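Part 5: Setting up your first email campaign in Zudatum

Okay, by now you should have your account open and your customer list sitting in a spreadsheet somewhere. If you skipped Part 4, go back and get that list cleaned up first. I'll wait. I sent my very first newsletter to 459 people and a good chunk of them were the same people twice, and I heard all about it.

Last updated November 11, 2019, to match the new menus.

1. Log in and click Audiences, then Import. Pick your spreadsheet and hit Next.

2. Match up the columns. Zudatum guesses at these and it's pretty good with email addresses, but it loves to put last names in the first name box. Check the preview before you click Finish.

3. Give the list a name you'll recognize later. Mine is "shop customers August," which has served me just fine.

Note: The free plan stops at 2,549 contacts. Unsubscribed people count toward that, so archive them if you're getting close.

4. Go to Campaigns and click New. Choose the plain layout for now. I know the fancy ones are tempting (I spent a whole evening on the one with the sliding banner!) but the plain one loads fast and looks okay on a phone.

5. Fill in the From name. Use your shop's name, or your own name plus the shop. The subject line goes right below it. Keep it short and say what's inside, like "New fall hours and a coupon."

Caution: Don't use a free webmail address as your From address. A lot of mail services will drop your message straight into spam. Set up an address on your own domain and verify it under Settings, then Senders.

6. Write the thing. One offer, one link, one button. If you've got three things to announce, save two for next time and you've got your next couple of newsletters already planned.

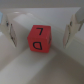 Mwanahawa Makokha wrote in after the last version of this guide to say that one link felt stingy to her, and that she puts the same link in twice, once near the top and once on the button at the bottom, because plenty of her readers never scroll. I tried it and I do it that way now too. Same link both times, though, or your click report gets muddy.

7. Click Send Test and mail it to yourself. Open it on your phone as well as your computer, and tap every link.

8. Pick a time under Schedule. I like mid-morning. Send Now is right next to it, so go slow with the mouse.

Caution: There is no undo. Once it says Sending, it's gone, typos and all.

9. Leave the report alone until the next day. Opens trickle in for hours and you'll only make yourself crazy refreshing it. When you do look, go to Reports and read the clicks first.

Note: If the report shows bounces, click the number to get the list of addresses. Fix the obvious typos by hand and remove the rest before your next send.

If your test message never shows up, check your spam folder, then check that the sender address has a green check mark in Settings. Verification can take a while on a new domain.

Part 6 covers the automatic welcome email, which uses the same editor but lives under a different menu.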